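We use cookies to improve your experience. By continuing to browse you accept our cookie policy. [Accept] [Manage settings]

ok, thread on the folding rules, since the Gendik sheet goes out to all the sites this month and I keep getting the same DMs

1/ Task definition comes first. "Fold the jacket" is not a task. Write the start state, the end state, and what counts as a fail. One page max. Flarnside sent us 7 pages, no one read them

2/ Start state = garment flat, face up, front buttoned or not buttoned, say which. If the sheet doesn't say, operators pick, and then you get 50 takes of one and 3 of the other

3/ Sleeves before body. Always. First one in across the chest, let go, then the second. If the second drags the first one back out thats a fail, log it, don't fix it off the record

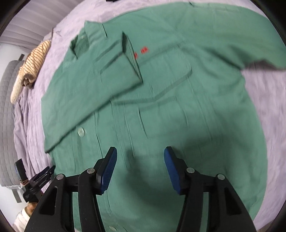
Pacheco site asks what happens if the cuff lands on the chest pocket, do we redo it? Our last checker was rejecting those.

4/ No, don't redo. Cuff position is free as long as the sleeve lies inside the body outline. I'll add that line to the sheet, should of been there from the start

5/ Grip on fabric, not on buttons. Pulling on a button gives you a nice looking lift and a bad habit in the data. Same goes for pocket flaps

6/ Slow down at release. Open, pause, move away. Brelport went back through 2866 takes and threw out 525, mostly for fingers leaving before they were fully open. Painful week for them

7/ Leave normal clutter where it is. Real bedrooms have stuff in them. Only clear what sits inside the fold area

8/ Names and faces stay out. Check the room before you start, mirrors too. Work clothes with lettering: ask first, write down the answer

9/ Fails get kept and labeled. A deleted fail is worse than a bad take imo

Version 2 of the sheet goes up tonight, prob after 9. Send edits before then pls, not afer

Get new posts by email. Enter your address to subscribe. Unsubscribe any time.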